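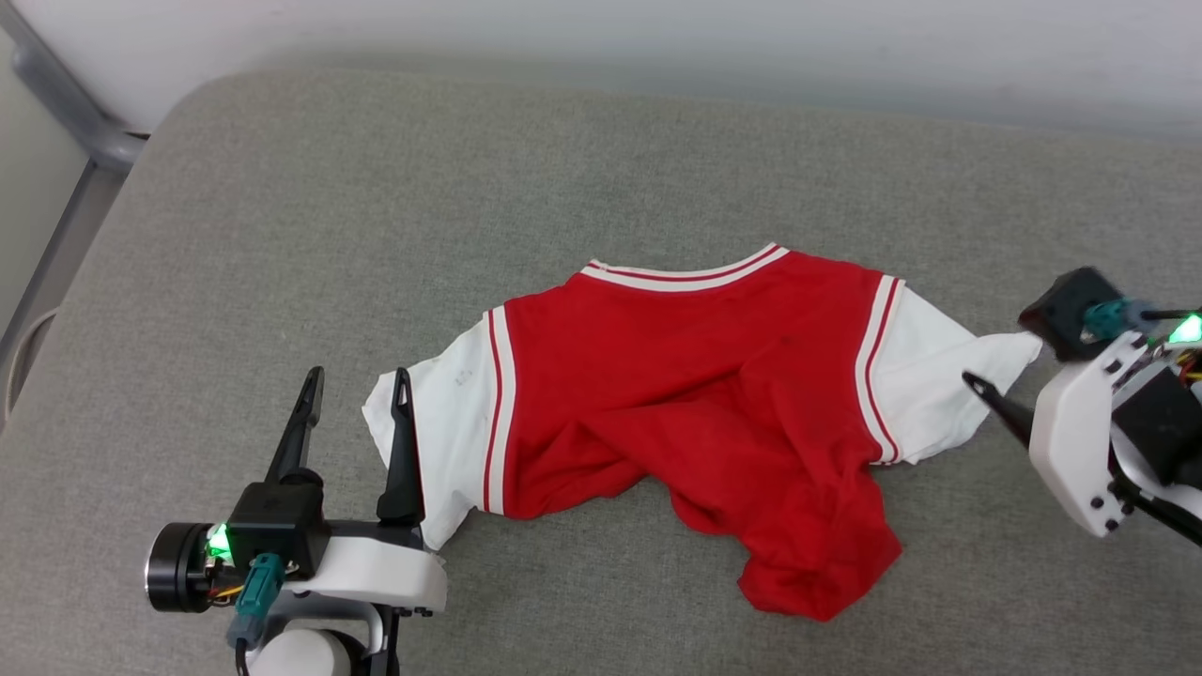 Two-arm cell with the red and white jersey, seen from the head camera.

Garment folding demo at an open day: how to keep it running with visitors in the room?

Asked in Manipulation / Demos and events
Tags: bimanual, cloth, open-day, safety

We have an open day in November and I have been told to show shirt folding on our two-arm setup. Arms are fixed, grippers with long black fingers, padded gray surface underneath. The policy was trained on plain T-shirts and one jersey. On quiet mornings it is acceptable. When I rehearsed with colleagues standing close, the failure rate went up and I can't tell whether that is lighting, shadows or the way people put the shirt down.

Specific questions:

1. Should visitors be allowed to place the garment themselves?
2. Is the two-tone jersey a bad choice compared with a single color?
3. What speed limit do you use with the public present? We normally run at 400 mm/s.
4. How long should a demo slot be?

The room is at our Wilden site, ceiling lights only, white wall behind the bench. No budget for a fence.

Verena Auer

2 answers, sorted by votes

Answer 1 (accepted)

I ran the cloth station at the Bikance open day for two years, so this is from practice and not from a standard.

Placement: yes, let them drop it, but define the start state. We marked the surface with two strips of tape and asked people to drop the shirt between them from elbow height. Front side up if possible. The arms then do a fixed spreading move before the policy takes over: grasp both sleeve ends, lift, pull outward until the load on the wrist motors rises, lower. This removes most of the variation you get from different hands. Without the spreading move, our policy lost the second sleeve whenever it ended up under the torso.

Jersey: keep it. White sleeves against a red body give you a clear boundary at the shoulder, and visitors at the back can follow which part is being moved. The weak point is the fabric. Jersey fabric can slide on itself, so check finger pads before each session and wipe them with alcohol. Have two identical shirts if you can get them.

Lighting: your rehearsal result sounds like shadows. Put a barrier tape line 900 mm from the edge of the surface and add one diffuse lamp on each side, above head height. Lock exposure and white balance on all cameras. Auto exposure will shift when someone in a white coat leans in.

Speed: a number from me would be worthless without your arm mass and stopping distance. Do the risk assessment for your hardware. The tape line is for lighting and does not count as a safeguard. If people can reach the arms, you need a measure that works when they do, and one person at the stop button with no other job. The person who explains should not also be the person who stops.

Slot length: 90 seconds per fold including reset, then let the motors cool. Ours started to lose grip force in the afternoon and we blamed the policy for an hour before somebody read the temperatures.

Ambros Holzer

 Comment: Thanks. The spreading move is the part I was missing. Do you trigger the end of the pull on motor current or on a fixed width? - V. Auer

 Comment: Current, with a maximum width as a backup. Fixed width alone stretches small sizes. - A. Holzer

Answer 2

Use a towel. Rectangular, no sleeves, works every time. We did it at Nuvberg and people were happy.

 Comment: The announcement already says shirts. - V. Auer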